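Where do you put a trash bin on a shared path so people will use it?

Posted in Paths, Parks & Yards
199 views

Viola Marchetti
Hi everybody! I got roped into helping our neighborhood association pick spots for bins along the Grimshaw path (the paved one that runs behind the Nastari buildings and comes out by the bus stop). We have money for 2 bins and I have 608 yards of path, so you can see my problem. One neighbor wants both of them at the bus stop end. Another wants one smack in the middle, next to the bench, and I keep going back and forth. It's mostly dog walkers in the morning and kids with snack wrappers after school. I'd also love to know if a sign on the bin makes any difference, or if people toss whatever they like in there no matter what it says. And do I need to worry about the shrubs? They're pretty thick on one side and I don't want the bins to vanish into them by summer. Thanks so much!!

Okier
We went through this on our street last November and I have opinions, lol. Put one at each end. People carry stuff until they get to a place where they're turning or stopping anyway, and then they look for somewhere to drop it. Our middle bin stayed nearly empty while the one by the crosswalk overflowed every weekend, so we ended up dragging the middle one down to the other entrance and it's been fine there.

For the shrubs, set the bin right at the edge of the pavement with the printed side facing the people walking, and leave enough room to swing the lid or door open. Ask whoever empties it which side opens! We got ours backwards the first time and the guy had to stand in a bush. Also bolt it down. Ours went for a little trip downhill before we did that.

Grimshaw_dogmom
more bins. two is not enough. also please somewhere for poop bags, I walk that path every day and you would not believe what gets left hanging on branches

Merkico
I agree with Okier about the ends, but I'd think about the bench too. If people eat lunch there, that's where your wrappers come from. Sit there for an hour on a nice day before you decide, it's cheap research and you get a sandwich out of it.

On the sign question, I think a big picture helps more than words, especially with kids. The path I take to work has trees and a low hedge down the left side and a dark gray bin with the little tidy man printed on it in white, and GENERAL WASTE in capitals under him. Very easy to read against the dark. I like a dark bin next to greenery, it looks calmer than the bright blue ones, but if your path is shady then get the white lettering or you'll lose it.

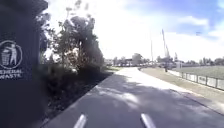

Page last changed: 2018-06-06

Viola, one more thing I forgot. If you only collect regular trash, say so on the front. We had a plain bin outside my old building with nothing on it, and folks kept leaving bottles lined up next to it because they figured it must be for one or the other. Get the wording sorted out before you order, the company we used charged us $21 for each replacement sticker and they peeled in the rain anyway.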